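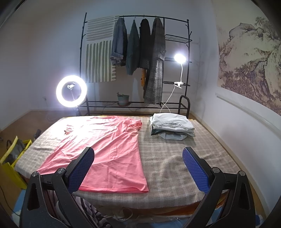

3.2 Collecting the folding demonstrations

I did most of the T-shirt episodes myself, with Napaporn Thongsuk taking over when my wrist gave out. We used the hand-held gripper for all of them, and we ended up with 507 episodes, 40 of which we threw away (mostly my fault, I kept rushing the sleeves!).

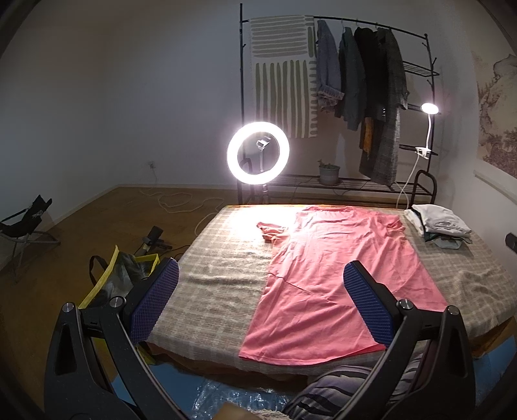
Bralleo, our policy, learns from whatever your hands do, so bad habits go straight in. I used to re-grab the hem two or three times, and sure enough the early policy did too. Figure 4 plots re-grabs per fold for both of us.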